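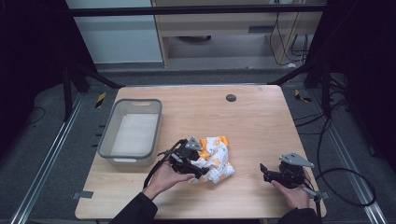
Light wood top with fine grain, shown with a printed cloth.

Hitwood Flollska Work Table

The Flollska is a fixed-height work table for sewing rooms, packing areas, classrooms and home workshops. It is sold as a top and a base, packed separately, so that either part can be replaced later. The top is solid birch, glued up from full-length staves and sanded on both faces. The base is powder-coated steel with bolted corners.

Top

The staves run the full length of the table with no finger joints. Color varies from board to board, from near white to a light straw tone, and small pin knots are allowed on the underside only. The edges are eased with a small radius on all four sides. Square edges can be ordered for tables that will be butted together in a row, and both long edges must then be specified as square, even if only one will meet another table.

Two finishes are offered. The standard finish is a hardwax oil, applied in two thin coats. It leaves the surface matte and lets fabric slide without catching. The second is Lanz clear lacquer, also matte, for rooms where the table is washed down daily. The lacquer resists water and mild cleaners better than the oil but cannot be spot-repaired. A lacquered top that has been scratched through has to be sanded and recoated over the whole face.

Tables ordered before April were supplied with a single coat of oil. Owners of these tables can apply the second coat themselves with the Enero care kit, following the sheet in the box.

Base

The legs are square tube, welded to a corner plate that bolts to the rails. The rails have slotted holes for the top fixings. Do not replace the slotted fixings with plain screws. Solid wood moves across its width with the seasons, and a top that is screwed down tight will cup or split.

Leveling feet are fitted as standard and adjust by 15 mm. Locking casters are available for the long version but raise the working height, so check this against any machine table it has to line up with. Casters and leveling feet use the same thread.

Dimensions

Length: 1,274 mm
Depth: 518 mm
Top thickness: 40 mm
Leveling foot adjustment: 15 mm
Custom lengths: on request, up to double the standard length, with a center leg frame

The depth suits a wall position or a narrow aisle. For cutting out garments, two tables placed back to back with square edges give a better working surface than one long table. Joining plates for this layout are sold as a set and bolt through the rails, not into the top.

Assembly

Place the top face down on a clean blanket. Bolt the rails and legs together loosely, set the base on the top, and line up the slots with the threaded inserts. Start all the top fixings by hand before tightening any of them. Tighten the corner bolts first, then the top fixings until the washer stops turning, and no further. Two people are needed to turn the table over. Lift by the rails.

Check the corner bolts again after nearly a month of use. The powder coat under the bolt heads compresses slightly at first, and a quarter turn is usually enough to take up the slack.

Care

Wipe with a damp cloth and dry at once. Do not leave wet fabric on an oiled top. Dye from printed or dark cloth can transfer into bare wood, and on a worn oil finish it will do so within hours. Pressing directly on the table is not recommended with either finish — use a wool mat or a padded board. Rotary cutters need a cutting mat in all cases.

Light marks in an oiled top can be rubbed out with a fine abrasive pad, working with the grain, followed by a small amount of oil. Lay used oil cloths out flat outdoors to dry before throwing them away.

Ordering and spare parts

State the finish, the edge type and the choice of feet or casters. Tops and bases leave the shop in separate cartons and may arrive on different days. Inspect the corners of the top carton before signing. Replacement fixings, feet and single legs are kept in stock; replacement rails are cut to order.

Custom lengths and joined layouts: Fatima Mkhize, sales desk.
Refinishing and spare parts: Bheki Mabuza, workshop.

Related items

Flollska joining plate set
Flollska locking casters
Flollska under-top shelf
Lanz clear lacquer, matte
Enero care kit for oiled wood
Hitwood padded pressing board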